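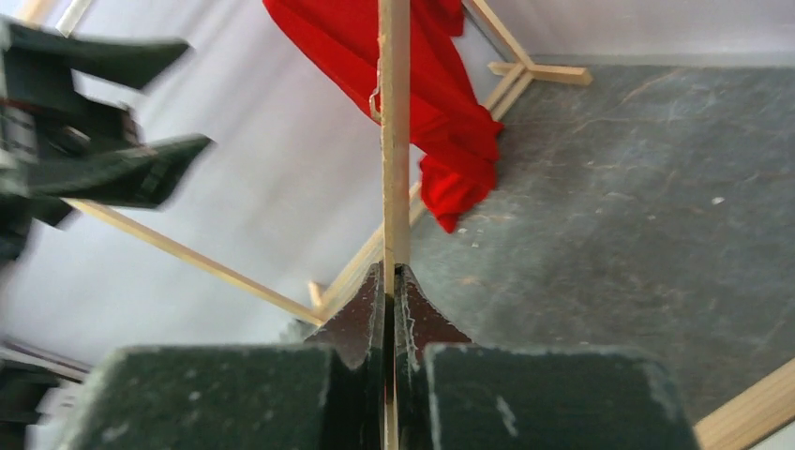

Timber dowel with wire loop, red cloth behind.

Murkik Timber Dowel, Light Tan

The Murkik dowel is supplied to schools, community halls and theatre workshops for the display of light fabrics, pennants and signal cloths. Each length is sanded smooth and left unpainted, so that it may be stained or varnished to match existing fittings.

A small wire loop can be fitted to the side of the dowel near one end. The loop accepts cord or light hooks and is available separately in packs of 20. Cloths are not included -- customers requiring coloured fabric should consult the Gemus textile range.

Specifications
Material: solid timber, pale finish
Maximum load per loop: 200 g
Supplied in: bundles of 20
Loops per dowel: 2 maximum

Care and storage
Dowels should be stored flat in a dry place, away from direct sunlight. Wipe with a soft cloth and do not immerse. Light surface marks may be removed with 180 grit paper, working along the grain. Loops should be inspected at the beginning of each term and replaced if bent.

Ordering
Orders are dispatched from the Grirkilby warehouse. Organisations holding an account may order by catalogue number; all others are asked to request a quotation in writing. Enquiries regarding cut lengths or alternative colours should be directed to Liv Björklund, Institutional Sales. Orders for cut lengths close at the end of February and are non-refundable.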